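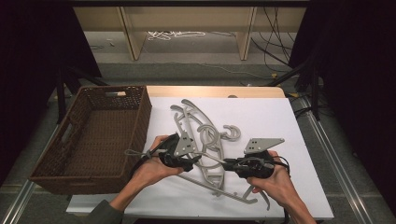 Gray plastic hanger pieces on the white board, wicker basket to the left.

Ginadden Hangers: data card

Maintained by Iman Saber
Last edited May 3, 2025

What is in it

30 recordings of plastic clothes hangers being pulled out of a pile and put in a basket. Each one comes with a start note (how the pile was lying) and an end note (where each hanger finished up). The notes are plain text. There is also a sheet called hangers.txt that lists the hangers we used and the damage they had when we got them.

Read this before you get excited

The original pitch for the set was that hangers are a hard tidying problem and that we would cover it. I agree with the first half. Anyone who has pulled one hanger from a closet floor and got three knows that hooks catch on slots and slots catch on hooks. I don't agree that 30 recordings cover it. Please don't write that they do.

Almost every pile was made by the same method, dropping the hangers on the board from low down. A pile made that way is looser than one that has been kicked to the back of a wardrobe for a year. I asked for some properly jammed piles and got 6. They are marked "jammed" in the start notes, and two of those look pretty mild to me.

The hangers

Light gray plastic, flat, with open slots and curled ends. They came in a bundle from Jalon, a secondhand shop. No wire hangers, no wood, no padded ones, nothing with clips. If your interest is in hangers in general, this is a narrow slice of them.

The flat shape matters more than I expected. Two flat hangers lying face to face slide apart easily. When one is tipped up through a slot in another, pulling harder makes it worse. The notes call both cases "overlapping", a poor choice of word that I have not gone back to fix.

The basket and the board

The basket is brown wicker, rectangular, with a slot handle in the rim. It was picked for looks, as far as I can tell. Wicker is a bad partner for hangers: a hook will find a gap in the weave if it can. Where that happened, the end note says "caught on rim". Those recordings were kept, and I think they are the most useful ones here.

The white board gives a plain background and that makes the hangers easy to pick out. It also makes the task look tidier than it would on a bedspread. Results on this board should not be quoted as results for bedrooms.

What counts as done

Every hanger in the basket, none hanging off the outside. Benkirane, the first version, also counted a hanger resting across the top of the basket. I threw that rule out in November and went through the end notes again, so scores from the two versions can't be compared. People compare them anyway.

Known problems

- Start notes 2 and 6 were swapped in the first release. Fixed in the current one.
- No record of which hook was touched first. I am asked for it often and it can't be recovered.
- "Left" and "right" in the notes are from the side of the person doing the sorting. A few older notes may have this backward.

Related sets

Flirnunar has folded towels on the same kind of board and uses the same note format. It claims to be 100 percent checked. I have not seen how.

Corrections are welcome. Give the recording number and the line in the note you think is wrong.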